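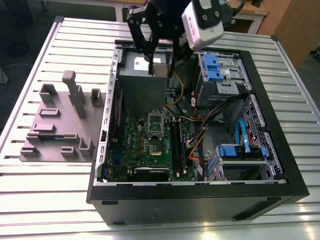
Figure 3. Desktop tower with the side panel off, showing the power supply and the motherboard.

4. Why the old computer is still in the closet

4.1 Starting with the numbers

I went into this part of the study expecting to write about recycling, and I ended up writing mostly about closets. We mailed the survey to 900 households in Sinomthorpe in January and got 387 back, which made me very happy (Loubna Zerouali had warned me to plan for a lot fewer). Of those 387, 258 said they had at least one computer in the home that no one used anymore. So two out of every three households that wrote back. I'd love to say the same holds for the people who threw our envelope away, but I can't, and I have a feeling that folks with a dead computer in the basement are a bit more likely to answer a survey about dead computers. Please keep that in mind for everything in this section.

The survey asked where the machine was kept, when it was last turned on, and what the owner planned to do with it. The last question was an open box with four blank lines, and it gave us far more than the other two. People wrote up the side of the page. One person stapled on an extra sheet about a divorce. Mahmoud Salem and I read all of the boxes separately, sorted them into groups, and then sat down to compare. We agreed on most of them. The ones we argued over were nearly all of one kind, the answers that said something like "will get to it," and I'll come back to those because I think they matter more than I first gave them credit for.

4.2 "My pictures are on there"

The most common reason for keeping a machine was what was stored on it, or what the owner thought was stored on it. I'm being picky about that second part for good reason. In the follow-up visits we asked people to tell us what they'd lose if the computer vanished tomorrow, and a lot of them started out very sure and then slowed down. One woman began with her daughter's baby pictures, then remembered she had those on her phone, then said well, the taxes, then decided the taxes were with her accountant. She still wasn't ready to let it go! She laughed about it, and so did I, but I drove home thinking about her for a long time.

What she was holding on to, as far as I can tell, was the chance that she'd forgotten something. You can't make a list of what you've forgotten, so you can't ever check the last item off. Nesrin Baysal calls this "the unopened box problem" in her own work on storage units, and I've borrowed the name from her with permission. The box stays shut, so it could have anything in it, so it has to be kept. Opening it would settle things in an evening, and people know that. They told us so before we could ask.

There's a practical side too. Plenty of owners had no idea how to get files off a computer that wouldn't start. Several believed that if the computer was dead then the files were dead along with it, and yet they kept it because of the files. I don't find that silly at all. If you aren't sure how something works, holding on to it is a pretty sensible thing to do. A few people had gone as far as calling the repair counter at Hegazy, here in town, and been quoted a price for copying everything over. Some thought it was fair and some thought it was nuts, and either way they mostly put the phone down and put the computer back where it was.

4.3 "Somebody could use that"

The next group was people who thought the machine, or some piece of it, was still good. This was where the desktop owners and the laptop owners really split apart. Laptop owners talked about their computer as one thing. It worked or it didn't. Desktop owners talked about parts, even the ones who had never taken a cover off in their lives. The power supply is probably fine. There's memory in there. The case is a good case.

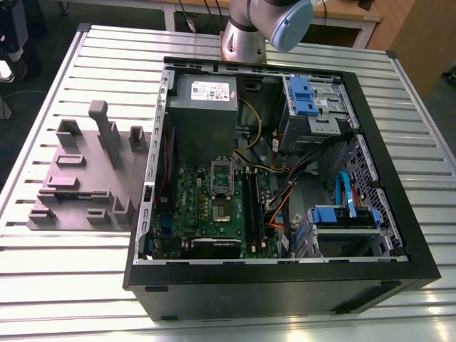
Figure 4. A desktop computer laid on its side for access to the parts inside.

I think the shape of the thing does some of this work all by itself. A desktop has a side panel, and a side panel says there's an inside you're allowed to go into. Once you've seen a friend or a cousin or a kid take one apart, you stop thinking of the whole as broken and you start thinking of it as mostly fine with a bad bit in there someplace. And it's really hard to throw out something that's mostly fine. I grew up in a house where we saved bread bags, so I'm hardly a neutral observer, and Lena Baran (who read an early draft and grew up in a house where they did not save bread bags) asked me to say so plainly. Consider it said.

Giving a machine away turned out to be harder than most people expected. A man in the north end of town told us he'd offered his old desktop to his nephew, the church office, and a neighbor, and been turned down politely every time. After the third no he felt kind of embarrassed on the computer's behalf, so he carried it back down to the basement. I heard smaller versions of that story over and over. People wanted it to go to somebody in particular. A drop-off bin doesn't give you that, and I suspect this is one of the places where collection programs lose people they could have had.

4.4 The drop-off that wasn't far away

Which brings me to Troko, the collection program that covers Sinomthorpe and Branmont. We had guessed that distance would explain a lot, and the drop-off in Branmont is a real drive for people on our side of the river. So we checked whether households that lived closer to a drop-off were less likely to have an unused computer at home. In our answers they weren't, at least not in any way I'd be willing to put weight on. People who could walk to the bin had dead computers in the closet just like everybody else.

What did seem to matter was whether they'd ever used the program for anything. If someone had taken in so much as a bag of batteries, they talked about the drop-off as a regular errand, with details: which door, where to park, how the guy at the desk waves you through. If they hadn't, they talked about it in a foggy way, and the fog was full of worries. Would there be a fee? Do you have to take the screen too? Would some stranger go through their email? That last one came up so often that Mahmoud added a code for it partway through, and we had to go back and reread the early boxes. It took a weekend and a good deal of coffee.

I should say that Troko's own flyer answers the fee question in its very first line. Hardly anyone we visited remembered getting the flyer. I looked for mine after I got home from one of those visits, and it was under a magnet on my refrigerator, behind a pizza coupon.

4.5 "Will get to it"

Okay, back to the answers we fought about. Mahmoud wanted to count "will get to it," "someday," "on my list," and so on as no reason at all, just a polite way to fill in the blank. I wanted to count them as a reason. We went around on this for longer than either of us would like to admit, and in the end we did it both ways, and Table 5 shows both. Mahmoud still thinks his version is cleaner, and he may be right about that.

My side of it goes like this. When we visited people who had given that kind of answer, they weren't vague about the computer. They knew exactly which shelf it was on. They could tell us what was stacked on top. They had moved it from one house to another, in a couple of cases, wrapped in a blanket. That's a lot of effort to spend on something you have no reason to keep. What they didn't have was a moment when dealing with it would beat whatever else was on the list, and an unused computer is very good at never being urgent. It doesn't smell or leak. It just takes up a bit of shelf, and after a year or so you stop seeing it.

Stavros Psarras, who ran the phone interviews, noticed something I'd missed completely. The people who had finally gotten rid of a machine almost never gave a reason that had anything to do with the machine. They were moving. A parent had died and the house had to be cleared. The basement flooded. A new baby needed the room. He started asking them, just at the end of the call, whether they'd missed the computer since, and the usual answer was a little pause followed by no. One man said he'd had to think for a second about which computer we meant.

So if I were advising a collection program – and I'm a person who studies closets, so take this for what it's worth – I'd spend less time on the bin and more on those moments. Put the flyer in the packet people get when they change their address. Leave some with the folks who run estate sales. We didn't test any of this, and I'd be glad to see somebody do it properly, with a comparison town and a longer follow-up than we could pay for.

4.6 Some things I'm unsure about

We asked about computers that "no one used anymore," and people read that in different ways. A few counted a machine that gets turned on each spring for one old tax program and a few left theirs out. Loubna caught this while she was typing in the answers, and we didn't have a good way to fix it after the fact, so we left the answers the way people gave them. We also asked about the home only. Garages we told people to include, but several asked on the phone about storage units and one about a boat, and I'm afraid we didn't give them all the same answer.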